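**Clilow build group — minutes, June**

Present: Godfrey Rashidi (chair), Tullio Guerra (notes), four members.

Started at 7:30 in the shared workshop. Last meeting's minutes were accepted with one fix: the spare motor driver belongs to Tullio, not the group.

**1. Simulator**

Godfrey loaded the Vadthorpe house model on the big screen. The goal is still to get our home robot from room to room in simulation before we cut any more parts for the real base.
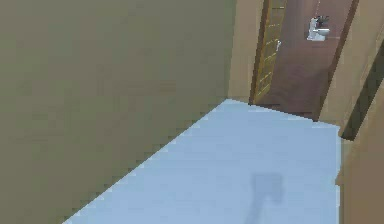 *Vadthorpe model: open door, bathroom beyond.*

Tullio asked if door handles will be part of the task. Agreed to leave them out for now. Doors stay open in every run until the base drives reliably. The test list has 30 runs on it, and 8 of those go through a bathroom door. Godfrey will do those first and post the logs.

**2. Camera mount**

Two designs are on the table, the short Brallow bracket and the taller Caputo mast. Members were split. The mast sees farther but wobbles on the real base. The bracket is stiff and easy to print, but it sits low.
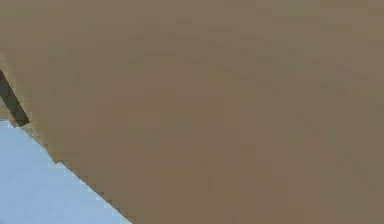
Tullio wants a check in the software that throws out any camera view with too little detail in it to steer by. Godfrey thought this could wait. After some back and forth it was agreed that Tullio writes a simple version and we look at it next time. No decision on bracket or mast.

**3. Door width and turning**

The real base is 83 cm long with the arm folded. Godfrey would like it shorter. Moving the battery under the arm would help, but the wiring has to be redone. Tullio has the cable and will bring it. 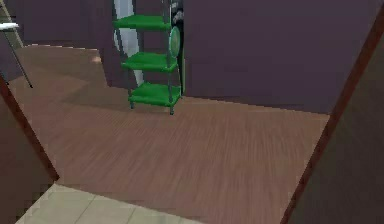
The planner should slow down at every threshold and treat a change of flooring as a place to stop and check position. One member asked for furniture to be given a wider margin than walls. Agreed, and Godfrey will add it as a separate setting.

**4. Money**

We have $89 left in the parts tin. Wheels come out of that. The cable is a loan.

**Actions**

- Godfrey: bathroom door runs, furniture margin
- Tullio: view check, cable
- All: try both camera mounts before the next meeting

Closed at 9:10.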